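Home Contents Previous Next Glossary Index

Chapter 7 - When Part of the Job Moves to a Machine
Sun 11 February
Eltamlow Workplace Studies Group

Mondetti runs a catering kitchen that sends boxed lunches to offices, schools and a hospital. Until last November every sandwich was lifted into its container by hand. The kitchen then trialled an Azar packing arm on one of its benches, and the work of the people at that bench changed in ways the original plan had not listed.

The plan dealt with speed. It set a target of 70 boxes an hour, against 60 for a practised packer, and it assumed that one person would be free to go elsewhere. In the first weeks the freed person stayed where they were. Someone had to set out the containers, clear a box that had gone down crooked and decide whether a slipped filling was good enough to send. These tasks had always been part of packing, but they had never been written into a job description or a pay grade.

This chapter follows that bench through its first season. It uses shift notes, the roster and interviews with 23 staff. A second workplace, the Vustari parcel depot, is brought in later for comparison.

Start with the task itself. Picking up a sandwich and putting it in a box sounds like one action. 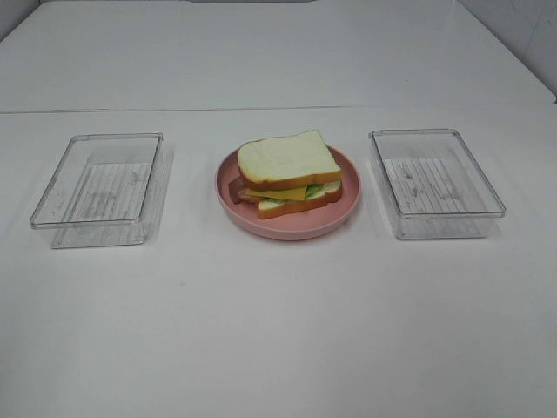 Packers at Mondetti described it as several. They look at how the layers are sitting, choose where to hold, and adjust if the top slice starts to slide. Most of them could not say when they had learned this. Supervisors had called the job unskilled for years, and the label affected both wages and who was asked for advice when the trial was set up - in the first month, no packer was.

Key terms for this chapter are task, job, residual work and deskilling. A task is a single piece of work with a clear start and finish. A job is the bundle of tasks that one person is paid to do. Automation nearly always arrives at the level of the task, while rosters, training and pay are arranged at the level of the job.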